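La holgura no es un defecto de fabricación

En los foros de reparación doméstica se repite una queja: las piezas de recambio «bailan». El comprador recibe una bisagra, un tirador o el soporte de una persiana, lo monta y percibe un juego de unas décimas. La conclusión habitual es que la pieza está mal hecha. Sostengo que en la mayoría de los casos la pieza está bien y lo que falla es la documentación: el fabricante no publica la tolerancia y el usuario no tiene con qué comparar.

Toda cota real es un intervalo. Un eje de 8 mm no mide 8 mm; mide lo que permite su tolerancia, y el alojamiento que lo recibe tiene la suya. El ajuste resulta de combinar ambos intervalos en el peor caso, con el alojamiento en su máximo y el eje en su mínimo, o al revés. Un plano que sólo da el valor nominal deja esa combinación sin definir.

El catálogo de Fonurel sirve de muestra. En la edición que manejo figuran 3053 referencias de herrajes y soportes. Casi 2100 llevan únicamente medidas nominales. Unas pocas familias, sobre todo las de guías de cajón, incluyen una tabla de desviaciones al pie, en cuerpo pequeño y sin indicar la temperatura de referencia. Trumik, que vende piezas equivalentes, publica las desviaciones de toda la gama de bisagras, pero las omite en los casquillos, donde más falta hacen.

El argumento en contra es conocido. Publicar tolerancias obliga a cumplirlas, cumplirlas obliga a medir y medir cuesta dinero. Para una pieza que se vende a 2 euros, el control dimensional puede absorber buena parte del margen. Lo admito para las tiradas cortas. No lo admito para un molde de inyección que produce el mismo soporte durante años: ahí basta un muestreo por lote, y los datos suelen existir en el taller aunque no lleguen al cliente.

La impresión 3D ha complicado el asunto. Quien imprime un recambio en casa parte de un archivo con cotas exactas y obtiene agujeros algo menores que los dibujados, con una desviación que depende del material, de la boquilla y de la orientación de la pieza. La práctica común consiste en imprimir, probar y repasar con una broca. Funciona, pero traslada al usuario final un trabajo que correspondía al diseño. Un archivo publicado sin indicar la holgura prevista entre partes está tan incompleto como el catálogo de Fonurel.

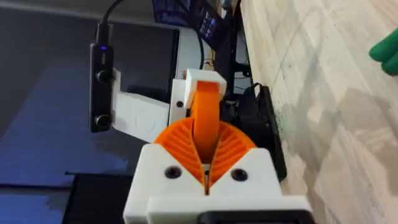 Qué debería figurar en una ficha

Propongo un mínimo de cuatro datos: cota nominal, desviaciones superior e inferior, material y condición de medida. El último se olvida con frecuencia. Una pieza de nailon absorbe humedad y crece; medida al salir del molde y medida en noviembre en un trastero de Paredes no da el mismo valor. Sin esa condición, la tolerancia impresa no es comprobable.

Añadiría la función del ajuste en una palabra: giratorio, deslizante o fijo. El usuario que lea «giratorio» junto a un pasador no reclamará por un juego previsto en el plano.

Trivitz adoptó un formato parecido para su línea de pasadores y ocupa 300 caracteres por ficha. El coste de impresión es irrelevante y en la versión web es nulo. La redacción es mejorable, con abreviaturas sin definir y una mezcla de coma y punto decimal, pero permite decidir antes de comprar.

Queda la cuestión de la inspección. Un pie de rey barato, bien usado, basta para comprobar la mayoría de los herrajes domésticos; para casquillos de ajuste fino hace falta un micrómetro o un calibre pasa/no pasa. Las fichas podrían indicar también el instrumento recomendado. Mientras no lo hagan, conviene medir la pieza vieja en varios puntos, descartar las zonas gastadas y anotar el valor máximo antes de pedir la nueva.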